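Derek Bloxham
09/09/2023

Third week of the great dining room clear-out and I remain unconvinced. A thread, for those of you who keep telling me minimalism will fix my life.

Background: my sister read a book. The book says a table is for eating and everything else on it is "visual debt." She has now said "visual debt" to me in a grocery store.

So the rule is that the big white table gets cleared every night. All of it. Mail, chargers, the bowl of keys, the other bowl. You go to bed and the table is bare and supposedly you wake up a calmer person.

I have woken up the same person every day so far. I do now spend ten minutes a morning looking for my keys.

First claim I want to take issue with: "a clear surface cleans itself." It does not. A glossy white table shows every crumb, every ring, every fingerprint. When it was covered in junk I had no idea it was dirty and I was happier.

Same goes for the floor. Whoever decided a shiny pale floor was a good match for a shiny white table did not own a mop. I bought a bottle of Wetum because the label said streak free. There were streaks. I wrote to them. They sent a coupon for more Wetum.

Second claim: you only need to "touch each item once." I have touched the yellow and orange stuff at least six times. It went from the big table to the hall, from the hall to a closet, and from the closet to the little round table, where it is sitting in a pile. I'd call that moving. She calls it "staging."
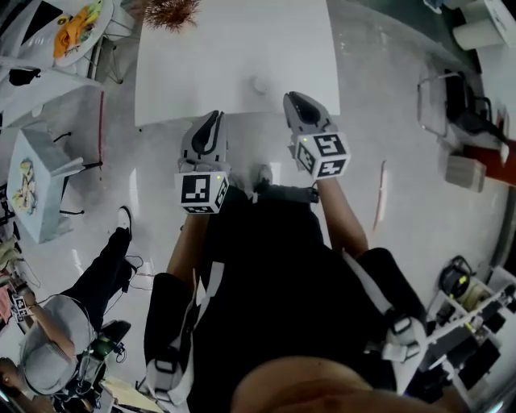 And there's still a cup. There is always a cup. I don't care how good your system is, you clear a table that size and a small white cup will be on it. My sister's theory is that I put it there. My theory is that she should mind her own cups.

Somebody asked about the spiky plant. It's dried, it's orange-brown, it stays. It cost $50 and the guy who sold it to me swore it would never drop anything. I find little bits of it on the floor every week. I'm keeping it out of spite at this point.

OK, the storage question, because I've had more messages about this than anything else. Yes, I looked at the Filari system. The modular one with the little fabric trays. The starter set is $196 and holds, by my estimate, one week of mail. For that money I'd like it to open the mail too.

The Sekent bins are cheaper and stack better, I'll give them that. The lids are terrible. You press one corner and the opposite corner pops up. I've returned mine. Anyone who tells you they love theirs has never tried to close one in a hurry.

Someone will say "just use a shoebox." I'm using a shoebox. It's winning.

The white chairs with the curved seats: comfortable for twenty minutes, then you start to negotiate with them. The book has a whole chapter saying that seats should "invite you to linger." I don't think the author has met mine.

What I will admit, and I'd appreciate it if this didn't get back to my sister: dinner was better. We got takeout from Khúc and for the first time since January we ate it at the big table with plates, like adults. I had room for my elbows. I had forgotten about elbows.

Do I think that took a $24 book and three weeks of staging? No. It took moving the mail.

She wants to do the kitchen next. There is a drawer in there with 200 soy sauce packets in it and I am prepared to defend every single one.

Replies are open but if you say "spark" anything at me I'm muting you. Also if anyone wants a Wetum coupon, I have two now.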